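Display refresh, progress note no. 3
To: Zohreh Alipour, Rakus
19/11 draft went out with the wrong totals, use this one. Nov 19, 2025

Zohreh, quick one before the budget call. Longer version to follow in January with the invoices attached.

Where we are

Ground floor and first floor done. Every desk that was on the list now has the new 27 inch screen, old ones unplugged, stacked and labelled. Second floor half done, waiting on arms (see below). Studio not started.

Supplier is still Broven for the screens. Delivery was fine this time, came on the day they said, and the boxes were the right boxes. Mohammadi did the cabling and left it tidier than we had it before. No complaints there.

Dead pixels: 2 units went back. Broven swapped both without an argument, turnaround 8 days. One of the replacements has a faint glow in the bottom corner, only shows on a black screen. The person using it says leave it, so I have left it.

Things that went wrong

Monitor arms. We ordered the ones rated for the old screens, my fault, should of checked the weight before signing. They hold but they sag over a morning and people are propping them with books. Soketano will take back the unopened ones less a restocking fee. The opened ones we keep, they will do for the meeting rooms where the lighter screens are going.

USB-C. Three of the older laptops will charge from the screen but won't send a picture down the same lead. Tried other leads, tried the firmware update, no joy. Those desks are on HDMI plus their own charger for now. Works, just not the one cable we promised. Laptops are due for replacement anyway so I don't want to spend on docks.

Colour. The design team don't like the factory setting, too cool they say, and they are right, side by side with print proofs it is plainly blue. We have borrowed a calibrator and are working through their desks first. Takes a while per screen as it wants to warm up. Everyone else is getting the standard sRGB preset and a note on how to change it back.

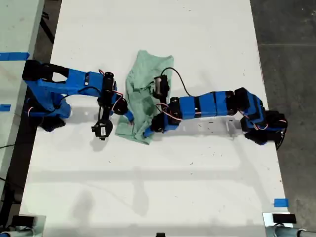
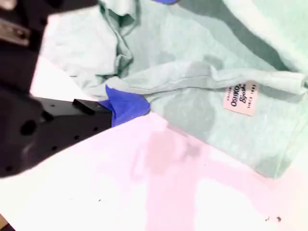 Brightness complaints have mostly stopped. Most of it was people running them at full whack under the window blinds. The note now says start at a third and go up.

Money

Spent this period: £2,041, which is arms, leads and Mohammadi's second visit. Screens were on the previous report so are not in that figure, please don't add them twice. Restocking fee not known yet. Soketano said they would email it, they haven't, I will chase. If it comes in where I expect we stay inside the total you agreed and I won't be asking for more.

The saving on power is harder. I said in the bid we would measure it and we have, sort of. Plug meters on a handful of desks, old screen one week, new screen the next. New ones draw less when they are on but people had been switching the old ones off at the wall, and the new ones get left on standby because the button is underneath and nobody can find it. I'd rather give you a proper number in January than a flattering one now.

Old screens

Wiped down, tested, sorted into works and doesn't. The ones that work are being offered to staff first, then the college if they still want them. They have gone a bit quiet. The rest go for recycling, collection booked, certificate will be in the next pack.

Stands are the awkward bit. A lot of the old stands got separated from thier screens when the arms went on last time and I have a cupboard of bases that fit nothing. If Rakus has a use for them shout, otherwise they go with the scrap.

Next

- heavier arms for second floor, quote in, need your ok on it
- studio desks after that, they asked for matched pairs so I am holding back screens from the same batch
- finish calibration for design
- meeting rooms last
- chase Soketano

What I need from you: a yes or no on the arms quote, and whether the studio's second screens come out of this pot or theirs. They think yours. I said I would ask.

Asset register is up to date except for serial numbers on the second floor, doing those as the arms go up so we only have to crawl under things once. Spreadsheet is in the usual folder, second tab, ignore the first.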